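When the picking cell says it has picked

Three objects left in the grey bin and the gripper down among them

Anyone who was sent the Otadico progress summary will have read that the bin picking cell at Pronddale is "performing to expectation". I would like to know whose. The same summary gives one line to the fault that stopped the cell on 5th December, and calls it a logging discrepancy. I have now read the log, and I think it deserves more than a line. 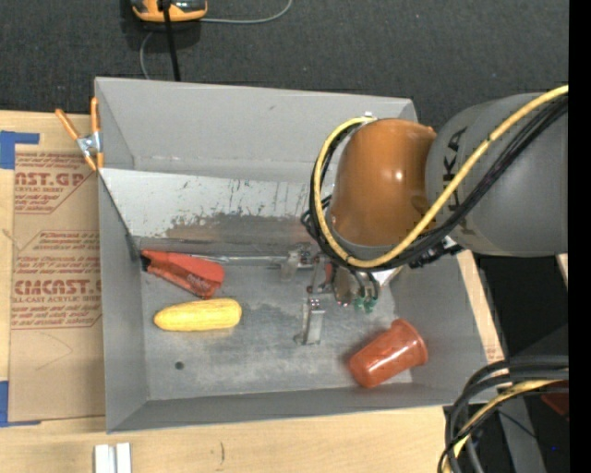
The bin at the Pronddale cell, with the cup, the corn and a red tool-like object lying inside.

The fault is easy to describe. The arm goes down, the fingers close, the arm comes up with nothing between them, and the software records a successful pick. It then carries the nothing to the drop point, opens, and goes back for the next one. Over a run of 534 attempts this happened 33 times, and those are only the cases that somebody caught by going through the recordings afterwards. The software itself reported no errors at all.

Britta Lenz, who looks after the cell, first noticed it when the drop tray came up short at the end of a run. Her first thought was a slipped object, and she went looking under the table. Her second was air pressure, which took up most of a morning and led nowhere. The cause, as far as anyone can tell, is in Gape, the small program that decides whether the gripper is holding something. Gape looks at how far the fingers have closed. If they stop before the fully closed position, it assumes there is an object in the way.

That is a fair assumption until the fingers stop for some other reason. In this bin they have plenty of other reasons. There is a slanted panel across it, and a finger that comes down close to the panel can catch on it and stop early. Gape takes that as a firm grip. Look at the lower part of the panel, where the coating has been rubbed away in a wide patch. I can't prove that the fingers did it, and the scratches further up may be older than the project, but I would not have put it down to ordinary wear without asking.

The supplier's answer was to raise the closing threshold. Britta tried it in her own time before the official change went in. The false picks dropped, and the cell began refusing real ones instead, mostly thin things held near their edges. The threshold has since been put back. A setting that trades one wrong answer for another is not a repair, and I was surprised to see it described as one in the notes.

There is a safety side to this too, though it has been played down. An arm that believes it is carrying something uses the slow carrying speed, and an arm that believes it is empty returns at the fast one. Gape can be wrong in both directions. On one occasion in the log it decided that the gripper was empty when it was not, and the arm went back at full speed and let go of a cup halfway. A plastic cup does no harm. The plan for May, however, is to move the same software to the Rellus line, where the parts are metal and people work on the other side of a low guard.

Britta has asked for a weighing plate under the drop tray, so that a pick is counted only when something has arrived. It is a dull idea and I think a good one. It would not stop the arm from dropping things, and she says so herself — for that you need a check at the fingers, while the arm is still over the bin. She has asked for that as well, and has been told it will be looked at.

Until then the cell is limited to 40 per cent speed and every run is checked by eye against the log. Anyone with an older run that they have quoted in a report may want to go back over it. Recordings are kept for 72 days and then deleted, and the log on its own will only tell you that everything went well.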